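Small Hands, Built in the Living Room

The Skudow workshop began with a shared bench, 15 members and one borrowed drill press. Its best-known project, Pranska, has since moved much of its work into members' homes, where hand-held grippers are fitted, adjusted and tried on ordinary household goods.

Jewelry has proved the hardest class of object. Beads roll, chains fold over themselves, and a ring offers very little to hold. The group's log, kept under the name Udadeck, lists 291 attempts with small items since May. In 38 of them the piece slipped before it reached its box. Members responded by changing the spacing of the fingers and reworking the linkage, at a cost of roughly 16 evenings.

The present stage of the project concerns the use of two grippers together at one table. A second workshop, Bako, has asked for the drawings and intends to build its own pair. Pranska's members plan to release them once the joint tolerances have been checked again. 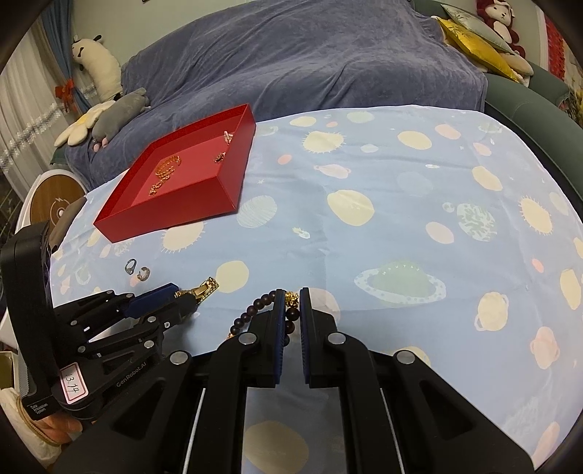 Two hand-held grippers at work on a bracelet and a gold metal band, with a red box for jewelry behind.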